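Speaker notes – "When a town decides what to remember: anniversaries, public calendars and the Pludovdale case"
Speaker: Solveig Berge. Slot is Wednesday, after the break. Chair: Jonatan Moen.

Opening (keep short)
Thank the chair. State the topic: how a municipal anniversary gets its date, and what changes once the date is fixed. The talk covers civic founding anniversaries only. National days and religious feasts are outside the material, and I will say so if asked.

Background to the case
Pludovdale has no founding charter. It has a market license, a church register and a boundary settlement, all from different decades. Until recently the town marked none of them. The council then adopted the market license as the founding document and set the observance in September, when the license was read aloud in the square. Veronica Bratu's archive work established that the reading and the sealing of the license took place in different months. The council chose the reading. Pause here. The rest of the talk depends on this choice.

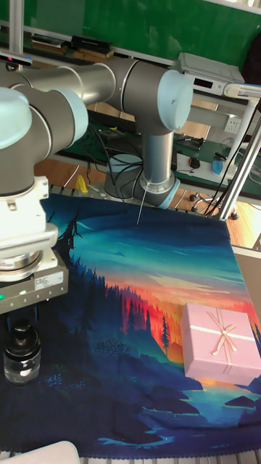 Page 2

Sources
Council minutes, the two surviving drafts of the proclamation, and letters sent in by residents during the comment period. The archive holds 400 letters. I read all of them; Rongrong Meng coded them separately and we compared results afterward. Where we disagreed, the letter was left out of the tables but kept in the discussion.

Most writers did not argue about the date. They argued about the name of the day. "Founders' Day" was in the first draft. The second draft has "Town Day." Read both opening sentences aloud, slowly, first draft and then second. The verb changes from "honors" to "marks." The list of founding families is gone from the second draft, and a sentence on the river trades has been added.

Comparison with Haslow
Haslow kept its founder. The statue, the school and the annual wreath all carry one surname. Attendance at the wreath ceremony is recorded in the parish newsletter, so there is a usable series. The ceremony has a fixed order: procession, reading, wreath, anthem, lunch. The order has not changed since it was first printed, although the reading has been shortened twice.

Pludovdale has no fixed order. The proclamation requires a public reading and a half-day closure of town offices. Everything else is left to the districts. Gerkalley district holds a supper with 600 seats, allotted by street. The Bensaid quarter holds a boat blessing, which is older than the observance and was moved to fit it. Mention that the move was opposed in the letters – quote the ferry operator's letter if time allows, otherwise skip to the next section.
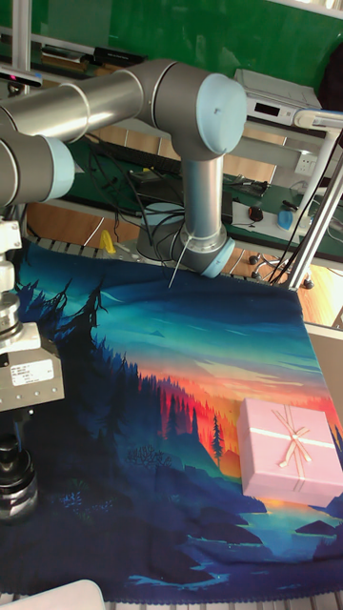
What the proclamation does
Three effects can be separated in the material.
First, administrative. A fixed date enters the budget, and the line is renewed without debate.
Second, documentary. The archive received more private deposits after the proclamation than before it. Wubit Gashaw's catalog shows that most are family papers connected with the market. The church register has drawn almost nothing.
Third, in the schools. The local history unit now ends at the market license. The boundary settlement has moved to optional reading.

Do not overstate the third point. The syllabus was already under review, and I cannot separate the two causes.

Closing
Go back to reading versus sealing. A sealed document has one date and few witnesses. A public reading has a crowd, and the crowd can be reenacted each year. The minutes give this reason in one line, in the clerk's hand, with no speaker named. Put the line up and leave it up during questions.

Likely questions
Cost of the observance: refer to the budget table in the handout.
Whether Haslow plans a change: no information, do not guess.
Access to the letters: open to readers on request, names of writers withheld.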